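**Progress report to Plollden, Bouvier tabletop handling project**
Period ending October 2019
Prepared by Noeline Kerslake, project lead, Pernville site

## Summary

Work on the handling trials went ahead for the first part of the period and was then held up by a fault on the left arm. The arm drifted away from its taught positions over a run and on one occasion drove the gripper into the table. No one was hurt. The arm was stopped with the pendant button and the cell was shut down for 4 days while we looked into it. We are running again at reduced speed. One of the milestones in the funding agreement will be late.

## What happened

The fault came up during a long repeat run on the handling program. The arm is meant to return to the same spot over the tape cross after every batch, and we take a wrist camera picture each time as a check. The early pictures matched each other well enough that we had got into the habit of saving them without looking closely.

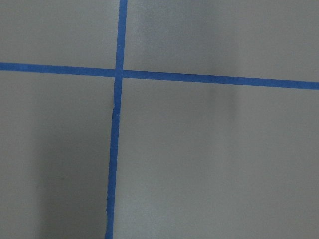 By the end of the run the return position was out by several millimetres, mostly sideways. The program has no way of knowing this. It lowers the gripper to a taught height at a taught place, and a small error at the wrist is enough to miss the rim of a cup or come down on top of it. On cycle 657 the fingers missed the object, kept going and pressed into the table covering. The force limit on the arm should have tripped straight away. It tripped late, and the operator had already reached for the stop.

Damage was limited to one bent fingertip and a dent in the covering. Both have been fixed. The mount for the wrist camera was checked and is sound.

## Cause

We found two things.

The first was mechanical. The bolts holding the gripper to the wrist flange had worked loose. They had been tightened by hand when the gripper was refitted in April and were never brought up to the maker's torque figure. Each stop and start let the gripper creep a little further round.

The second was in our own settings. The force limit had been raised for an earlier test with a stiff lid and was never put back. The change was made by someone on the team with every right to make it, but it wasn't written down, and the next operator had no reason to go looking for it. I count this as the more serious of the two. A loose bolt gives poor results. A raised limit takes away the protection we rely on when results are poor.

We also considered whether the cable along the forearm was pulling on the wrist. We ran the arm through its full range with the cable tied in two different ways and saw no difference in the return position, so we have ruled it out.

## Work done to fix it

The gripper was taken off, cleaned and refitted with a torque wrench. The bolts were marked with paint pen so that any movement can be spotted. Force limits on both arms were set back to the values in the original risk assessment and are now locked behind a supervisor password.

The trials were then started again at half speed, with an operator at the desk and a stop button within reach at all times. We went back to the simpler objects first, the cup and the clear bowl, before bringing in anything with a handle. 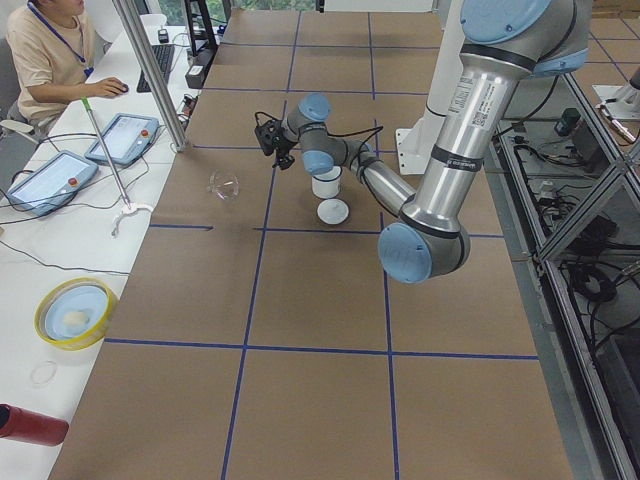 ## Checks since the restart

We have done 400 cycles since the restart. The wrist picture is now compared with a reference picture after each batch, and the run is paused if the cross has moved by more than the width we allow. It has not paused so far for that reason. It did pause twice for poor light, when the blinds were left up, and we have added the blinds to the start-up list.

The tape itself is a weak point in the method. It is laid by hand and there is a small step in it below the crossing where two lengths meet. The comparison software sometimes picks up that step as a feature. For the next period we plan to replace the tape at the check position with a printed target fixed to the surface.

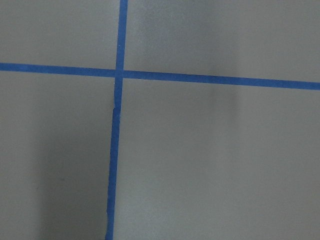

*Wrist camera view of the tape cross used for the position check.*

The force limit is tested at the start of each shift by lowering the gripper onto a foam block. The result goes in the log with the operator's initials. Trirska, who supplied the gripper, have been sent a copy of our findings and have agreed to put the torque figure on the fitting sheet that comes with the unit. At present it is only in the full manual.

## Effect on the work plan

The shutdown and the slower running since then have cost us more time than the 4 days suggest. Trials with cups and bowls are finished. Trials with the enamel mug and the glass funnel are behind, and the funnel is the harder of the two. It is clear, it lies on its side, and the fingers have to close on the stem without tipping the bowl end.
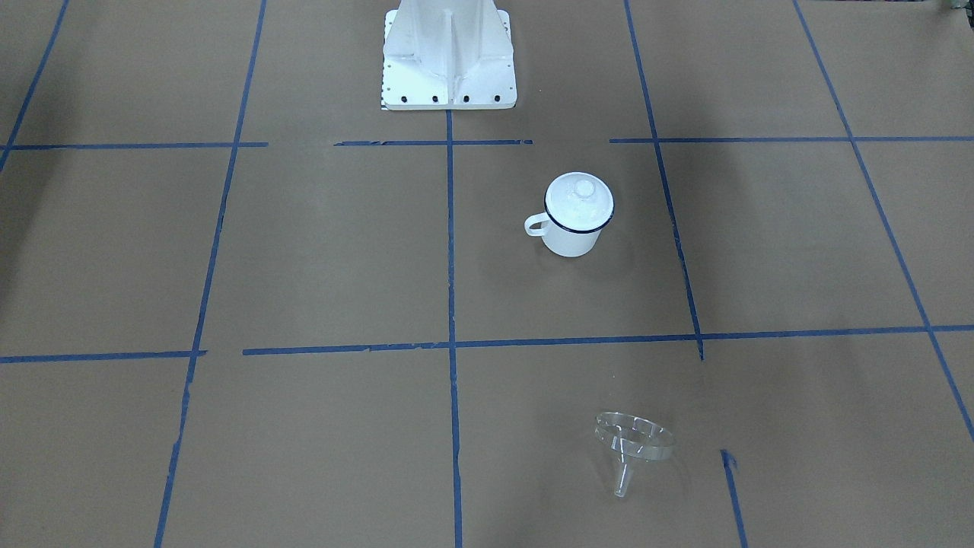
We would like to move the milestone for glassware back by 2 months. The final report date does not need to change. There is no request for extra money. The torque wrench, the replacement fingertip and the printed targets have been paid for out of the existing consumables line.

## Still open

- The force limit on the left arm tripped late, even allowing for the raised setting. We have asked the arm's maker for the controller log to be read and are waiting to hear back.
- Full speed running stays off until that answer comes in.
- A sign-off sheet for settings changes is in draft. I will send it to Plollden with the next report.
- The right arm's gripper bolts were checked and found tight, but they were fitted the same way, so they have been redone to the torque figure as well.

Noeline Kerslake
Pernville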